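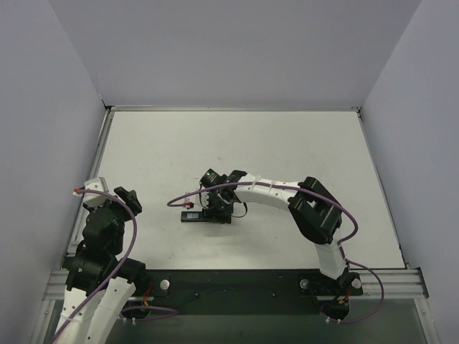
*Célula Rostach en la mesa de demostración. El brazo derecho trabaja sobre un dispositivo negro pequeño.*

# Célula de sobremesa Rostach, dos brazos

**Fabricante:** Vodau
**Dónde verla:** sala de demostraciones de Vodau, Catberg
**Próxima jornada de puertas abiertas:** 18 de agosto de 2023

La Rostach es una célula de sobremesa con dos brazos, pensada para manipular piezas pequeñas: carcasas, mandos, cajas de conexión, aparatos que caben en una mano. Se entrega montada y cableada sobre su propio bastidor de perfil de aluminio. Los dos brazos van fijados al frente de la superficie de trabajo, uno a cada lado, y alcanzan la zona central, donde pueden sujetar una misma pieza.

Esta página recoge las características del equipo y lo necesario para asistir a la demostración. Si ya ha visto la célula en funcionamiento y solo busca condiciones de compra, vaya al apartado «Pedidos y plazos».

## Características

| | |
|---|---|
| Fondo útil de la superficie | 580 mm |
| Altura de las paredes sobre la superficie | 284 mm |
| Número de brazos | 2 |
| Elemento terminal | Pinza negra, una por brazo |
| Estructura | Perfil de aluminio ranurado |
| Superficie | Panel liso y mate, de color claro |
| Cerramiento | Trasera y dos laterales, en gris |
| Fijación de las bases | Pomos redondos, accesibles desde el frente |

El consumo y la relación completa de conectores figuran en la hoja técnica, que se envía por correo a quien la solicita.

## Los brazos

Los dos brazos son del mismo modelo. Los eslabones son blancos y las articulaciones, negras. Los orificios de tornillo quedan a la vista en los eslabones y se puede desmontar un tramo sin sacar el brazo de la célula. Para cambiar una pinza hay que desconectar el cable morado, soltar el conjunto de la muñeca y montar el nuevo. En la jornada de abril el cambio completo, con la calibración incluida, llevó 37 minutos.

El cable morado recorre el brazo por fuera y va sujeto al eslabón con bridas. Hemos mantenido el recorrido exterior en esta versión. En la anterior, el cable pasaba por dentro del codo y cualquier sustitución obligaba a abrir la articulación. Ahora se cortan las bridas, se retira el cable y se coloca otro. Conviene dejar holgura junto a la muñeca y en el codo, porque un cable tenso limita el giro y acaba forzando el conector. La hoja técnica indica el radio mínimo de curvatura.

Cada pinza lleva un soporte blanco con conector rojo. El conector entra en una sola posición. No hay que forzarlo ni tirar del cable para extraerlo.

## La superficie de trabajo

El panel es claro para que las piezas oscuras destaquen. Con el uso aparecen roces y pequeñas marcas, sobre todo en el centro. No afectan al funcionamiento. Se limpia con un paño y agua jabonosa; el alcohol deja cercos en el acabado mate. El panel se vende también como recambio.

No incluye útiles de posicionamiento. La pieza se apoya directamente en la superficie y los brazos la toman desde ahí. Para series largas ofrecemos una placa con topes, que se fija a los perfiles laterales sin taladrar. La placa reduce el fondo útil y no es compatible con todas las posiciones de reposo de los brazos, de modo que recomendamos consultar antes de pedirla.

## La demostración

Las jornadas se hacen en la sala de Catberg, con la célula en marcha y el cerramiento puesto. Las dirige Waqas Bukhari, responsable de aplicaciones. La sesión tiene dos partes. En la primera se ve al equipo trabajar con piezas de nuestra colección de ensayo. En la segunda se hacen pruebas con lo que traigan los asistentes, siempre que cumpla estas condiciones:

- Que se pueda levantar con dos dedos.
- Que no tenga aristas cortantes ni contenga líquidos.
- Que no importe que se raye.
- Si lleva batería, que venga apagado.

Pedimos que se avise con antelación del tipo de pieza. No siempre hay tiempo para probarlas todas y damos prioridad a las que se han comunicado. Una pieza que resulta difícil también nos interesa, y anotamos el resultado aunque la prueba no salga.

Durante la demostración el público permanece delante de la célula, detrás de la línea marcada en el suelo. Solo el personal de Vodau introduce las manos en la zona de trabajo, y lo hace con los brazos parados. Se pueden tomar fotografías sin flash.

### Trabajo con los dos brazos

Buena parte de las preguntas que recibimos se refieren a la coordinación entre brazos. Cada uno puede trabajar por separado en su mitad de la superficie. En la zona central los recorridos se cruzan y el controlador reparte el espacio: cuando una pinza entra, la otra reduce la velocidad o espera, según el modo elegido. En modo compartido las dos pueden acercarse hasta casi tocarse, que es lo que hace falta para pasar una pieza de una a otra o para sujetarla por dos puntos.
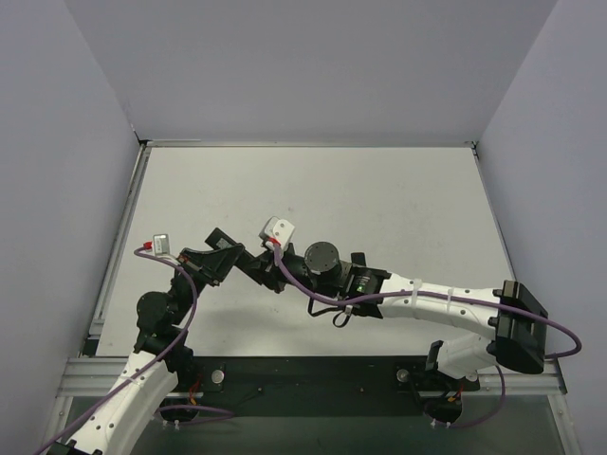
El modo compartido viene desactivado de fábrica. Se habilita desde el controlador después de calibrar las dos bases, y hay que repetir la calibración cada vez que se aflojan los pomos de fijación. Es el punto en el que más errores hemos visto en las instalaciones de clientes: se mueve una base unos milímetros para ganar alcance, no se recalibra y las pinzas dejan de coincidir en el centro. El controlador no detecta ese desplazamiento por sí mismo.

La velocidad en la zona central está limitada por defecto. Se puede aumentar, pero no lo hacemos en las demostraciones. Quien quiera ver el equipo a la velocidad máxima puede pedir una sesión individual.

### Qué se vio en abril

En la sesión de abril participaron varios talleres de reparación y un fabricante de mandos, Siddiqui, que trajo sus propias carcasas. Las carcasas con tapa mate se tomaron sin dificultad. Las brillantes resbalaron en varios intentos con el dedo estándar y se repitieron con el dedo recubierto, con mejor resultado. A raíz de esa prueba el dedo recubierto pasó a formar parte del catálogo.

También se preguntó por las piezas planas y muy finas. La pinza actual no las levanta bien desde una superficie lisa. Se pueden empujar hasta un tope y tomarlas por el canto, con la placa opcional. No tenemos por ahora otra solución y preferimos decirlo antes de la visita.

## Accesorios y recambios

- **Dedo estándar.** Incluido, un juego por pinza.
- **Dedo recubierto.** Para superficies brillantes o resbaladizas. 124 € el juego.
- **Cable morado de brazo.** Se suministra con bridas.
- **Panel de superficie.** Color claro, acabado mate.
- **Placa con topes.** Bajo consulta.
- **Pomos de fijación.** Por parejas.

Los dedos se cambian sin desmontar la pinza. Los recambios sirven para el brazo derecho y para el izquierdo, con la excepción del cable, que tiene distinta longitud en cada lado. Indique el lado al hacer el pedido.

## Instalación

La célula se coloca sobre una mesa firme y nivelada. Deje espacio libre en los dos laterales, porque el cable forma un bucle hacia fuera cuando el brazo se extiende. Delante debe quedar sitio para acceder a las bases y a los conectores que hay debajo de ellas. No cuelgue nada de esos cables ni los sujete al borde de la mesa.

El cerramiento no sustituye a la evaluación de riesgos del puesto. La parte frontal queda abierta y cada cliente debe decidir qué protección necesita según el uso.

## Pedidos y plazos

La célula se fabrica bajo pedido. El plazo se confirma con la oferta y depende sobre todo de los brazos. Los recambios de catálogo salen del almacén de Catberg. El precio incluye la puesta en marcha a distancia; la instalación en casa del cliente se presupuesta aparte.

Para asistir a la jornada hay que reservar plaza por correo, indicando nombre, empresa y, en su caso, la pieza que se quiere probar. La entrada es gratuita. Las reservas se confirman por orden de llegada y, si la sesión se completa, ofrecemos plaza en la siguiente.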